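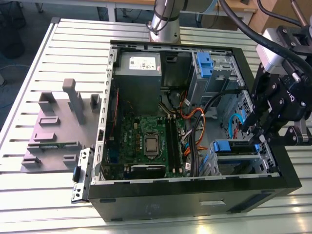
4 October 2025

Teardown cell, bench 2. Notes from the third week with the arms on the desktop line. Writing this up longer than usual because the next batch from Chaudhary is all the same tower model and whoever runs it should know where we are.

**Where the numbers stand**

The Chaudhary lot is 1224 towers. We have 236 done. That's slower than the plan sheet from Cundance said and faster than I thought we'd be after week one. Most of the lost time was the side panels, and those are still done by hand at the prep bench, so I don't count it against the cell.

Order of work per tower, as of now:

1. Prep (person): asset tag scanned, side panel off, dust blown out, tower laid on its side on the rails.
2. Memory out (cell). Modules go into the gray fixture, bottom groove first.
3. Drive connectors off, hard drive out (cell, with a person on standby).
4. Optical drive out (cell, when the latch behaves).
5. Graphics card, CPU, power supply (person).
6. Shell to the cage, boards to the Revow bins.

Steps 5 and 6 haven't changed from before. Steps 2 to 4 are what we bought the thing for.

**Memory**

Good. The latch tabs are small and white and the vision picks them out well against the board. Pulling straight up works if the tower is square to the rails. If it's a few degrees off, the module comes out at one end only and hangs. Then someone has to go in, and going in means stop button, gate, reach, gate, reset. It takes longer than pulling the module by hand would have taken from the start. So: square the tower. Push it against the stop, don't eyeball it.

The groove in the fixture holds a module on its long edge fine. We tried stacking two in one groove to save a trip and got scratched contacts, so one per groove.

**Drives**

The blue latches are the best thing about this model. Two on the hard drive bay, one on top of the optical cage, all the same blue, easy to find. The hard drive tray needs both ends squeezed together. The gripper can do it but only from straight above, and the cables are often in the way. The orange and yellow bundle is the worst offender. It springs back after you move it.

What we do at prep now is tuck the power bundle down and away from the drive cage before the tower goes on the table. Adds a few seconds. Cut the drive stoppages more than any of the software changes did.

The blue SATA cable is a separate problem. The arm pulls on the plug body and about half the point of the exercise is that the drive connector survives. We broke 3 in one morning with the grip force at the default setting. Turned it down, no more broken, but now it sometimes slips off and tries again. I'd rather have the retries. Leave it where it is please. If you change it, write it here.

Second arm is parked for this step. It was supposed to hold the cables back while the first one worked and we may get there, but with both moving inside the case the collision zones overlap so much that one just waits for the other.

**Not doing yet**

- CPU. Retention frame needs a lever moved and the lever is stiff. Cell can see it, can't work it.
- Graphics card. Low-profile, sits close to the edge of the board, retainer is fiddly. Two hands and a thumb.
- Power supply. Screws on the outside of the case, so the tower has to be turned. No.

Cundance would like us to try the graphics card next. My view is get optical drives reliable first.

**The people side**

Putting this in because it came up at the shift meeting and the minutes only got half of it.

Before the cell, four of us did whole towers, start to finish, each at our own bench. Now it's one on prep, one minding the cell, two on finish. Nobody lost hours. But the jobs are different and they're not all equally liked.

Prep is the one people complain about. It's lifting, panels and dust, and the cell sets the pace. When it was your own tower you could take a minute after a heavy one. Now if prep stops, the arms stop, and the light on the post goes amber where everyone can see it. I've asked Stomix whether the light can be switched off for "waiting for part" and kept for actual faults. They say yes, it's a setting. Waiting on them to tell us which one.

Minding the cell is the opposite. Long stretches of watching, then thirty seconds of hurry. Two of us found we were more tired after it than after a full shift of hand work. An hour at a time seems to be the limit before you start missing things. We're rotating on the hour as of this week and I'd like that written into the procedure so it doesn't depend on who is lead that day.

Finish is fine. Less bending over cases, and the memory and drives are already out of the way. Wrists are better, everyone on finish has said so.

One thing I hadn't expected is that we're losing the sorting by eye. Doing a whole tower yourself, you'd notice a bulged capacitor or a burnt smell and set the board aside. The cell doesn't and the finish bench gets it late, after the memory has already gone in with the good stock. For now the person on prep does a look-over with the panel off and puts an orange dot on anything doubtful. Dotted towers skip the cell and go straight to hand.

Also: the rate bonus. The old sheet pays per tower per person and doesn't work any more. Office knows. Until there's a new one we're splitting the day's count evenly, which everyone agreed to, and I've kept the tallies in the back of this book.

**To do**

- Second stop on the rails so the short side lines up too. Scrap extrusion is fine.
- Ask for a spare fixture. The tall peg on this one will get knocked sooner or later.
- Wipe the rails at lunch as well as end of shift. Overhead light on bright metal at the lower right corner is giving the vision false edges. Tried matte tape, it peels. Try paint on the spare rail.
- Grease check on both arms is due at 1000 hours. Look at the counter on the pendant before starting the next pallet.
- Amber light setting, chase Stomix.
- Print the prep steps with the cable tuck added and take down the March version, it still says to leave the cables alone.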